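Javari Bimanual Mating Cell
Research kit, two-arm bench version

Home > Cells and enclosures > Research kits > Javari

In stock: enclosure, rail, tabletop. Arms ship separately, allow a bit longer on those.

Quick version. Two arms on one rail, one light blue table, one walled enclosure. You bring parts that have to go together, the cell holds one in each gripper and you work on the policy. Comes with the Tang method package, which is the reason most labs write to us.

What Tang does

Most two-arm assembly demos pin one part down and let the other arm do the moving. Tang doesn't pin anything. Both arms are compliant along the mating axis and each one gets its own small correction, worked out from its own wrist sensing plus the other arm's last command. So the error gets split. Neither side has to be very stiff and neither has to be very accurate.

Training is in two passes. First pass is teleoperated demonstrations, 200 of them for the plumbing task. Second pass is short on-robot refinement with only the last stretch of the motion unlocked, everything before contact stays frozen. We tried unlocking the whole thing. Slower and it forgot the approach.
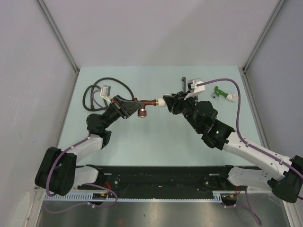
Contact is where the numbers come from. We log both wrists from first touch until the parts stop moving relative to each other, and the policy only gets scored on that window. Approach time is logged too but kept seperate, otherwise a fast approach hides a bad insertion.

Results so far

Task: copper fitting to white cylindrical connector, both held in the air, no fixture.
Evaluation: 170 trials, start poses randomized on both arms.
Compared to: the same policy with the left arm held rigid.

Tang finished more trials than the rigid version and peak force at contact was lower. Gap is biggest when the two axes start out tilted relative to each other. With good starting alignment there's not much in it, so if your parts always arrive straight you may not need this. Full tables are in the report, request it with the form, please say which parts you work with.

Failures, mostly two kinds. Part rotates in the fingers and the policy keeps pushing. Or both arms correct the same way at once and the pair drifts sideways across the table. Second one is mostly fixed in the March release. First one isn't.
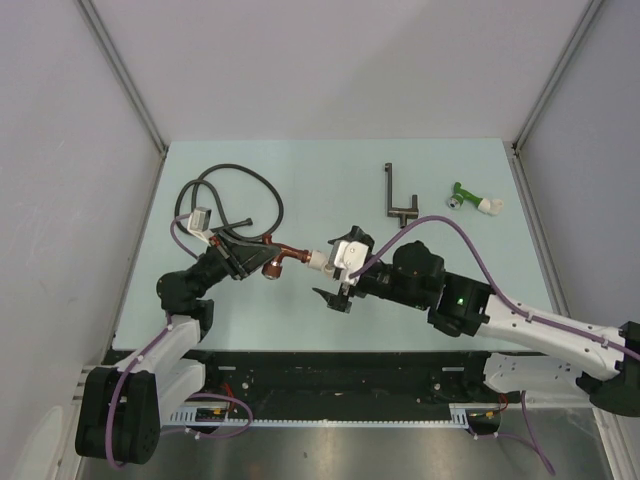 What's in the kit

- Enclosure, light walls, aluminum corner posts
- Mounting rail, drilled, takes both arm bases
- Gripper-top sensor brackets, white, 2 per cell
- Purple cable set with white link clips
- Tang package: training code, logging, demo data for the plumbing task
- Plirkia teleop software, one seat

Not in the kit: arms, workstation, your parts.

Options

Cerneck finger blanks, sold in packs of 8. Cut your own profile. Get these if your parts are round and smooth, see failures above.
Extra Plirkia seat.
Longer cable set, for anyone mounting the controllers further off.

Before you order

Measure the doorway. The enclosure ships assembled and it does not come apart easily.
Leave slack in the wrist cables, enough for full rotation, then clip. Tight cable shows up as a force offset and you will spend a day looking for it.
Re-zero both wrists after any gripper change. The software asks but it dosen't force you.

Quotes go out Thursday afternoons. Academic pricing on request, send the form from your lab address.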